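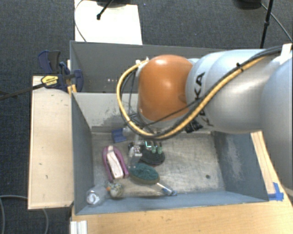
The bin on the table

Natsumi Noguchi does not like the word "decluttering." She says it sounds like a punishment. For nine years she has helped families and small offices in Isalstead to put their things in order, and when people ask her what she does, she answers only that she empties bins.

"Every house has one," she told me. "Maybe it is a drawer, maybe it is a box under the stairs. In it there is a bottle, a scrubbing pad, a toy, something to write with, and a thing that no person in the family can name. These objects are not friends. They live together for the reason that somebody had full hands one day."

We met on a Friday morning in the shared workroom of Grasholm, a former print shop where she now gives her classes. She had made tea for both of us and forgot hers completely. In the class before mine, she said, a man had argued for a long time about where a scrubbing pad should live.

"He wanted it with the toys, as his children use it in the bath," she said. "I told him fine. If you look for it there, it belongs there. I am not the police."

Her method begins with a bin that has sloping walls and a flat floor. The walls matter to her more than I expected. In a box with straight sides, she explained, small things hide in the corners and stay there for years. With a slope they slide down to the middle, and you have to meet them.

The bin should also be plain. Noguchi prefers gray. She once bought a set in yellow from Chiriac and gave it away after one month. "A yellow box is cheerful and you want to keep it full," she said. "Gray makes you want to finish." Dust and scratches do not bother her, and she wipes the floor of a bin only when the color comes off on her fingers.

Then comes the part that students find difficult. They may take out one object at a time, and they may not touch the second before the first has a place. Kathleen Scanlon, who took the course in December with her sister, told me later by telephone that it almost made her cry. "I had 32 things in my bin and I am a fast person," she said. "By the third I was still walking around the kitchen with a ball in my hand. I did not know where we keep balls. We don't keep balls anywhere, that was the problem."

Noguchi laughed when I repeated this to her. A small ball, she said, is the hardest of all objects. It rolls off a shelf, it looks lonely in a drawer, and no adult wants to throw it away. Bottles are easier. If the bottle has its cap, it goes back to the kitchen or the bathroom. If the cap is lost, you have until the evening to find it.

I asked whether she has such a bin at home. She was quiet for a moment and looked at the window.

"I have two," she said. "My husband knows about one."

She grew up in an apartment of 17 square meters with her parents and a grandmother, and everything had to be put away before supper could be served. She does not remember it as strict. Her grandmother would hold up each thing and ask it where it was going, in a polite voice, like a bus driver. Noguchi still does this with the children who come to her classes.

The next course at Grasholm has three evenings. Participants should bring their own bin, and they are asked not to sort it before they come.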